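The big gray bin and other January projects

January 2020

I promised myself I would start the year by dealing with the workroom, and for once I've kept at it for more than a week (the kitchen drawers can wait, they've waited this long). The bench was the worst of it. I had offcuts and bits of old toy sets piled at one end, and every time I wanted to glue something I pushed the whole pile over to the other end, and then back again the next day.

My neighbor Ojārs Rebane, who has been a woodworker since before I was born, told me to stop buying little boxes with lids. I had 5 of them from Forsberg and couldn't have told you what was in a single one! He said to get one big open bin with sloping sides, put it right on the bench where I work, and let the blocks lie in it any way they like. You look in, you see the color you want, you take it. I lined up the reds and greens very nicely the first evening and I've given up on that entirely, and I'm much happier.

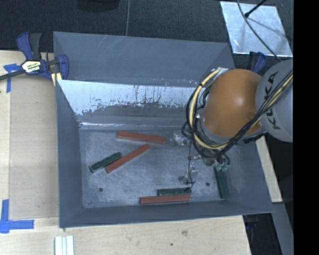
Anyway, the little lidded boxes are going to my sister in March, when she comes to pick up the sewing table, and she can have the label maker too if she wants it.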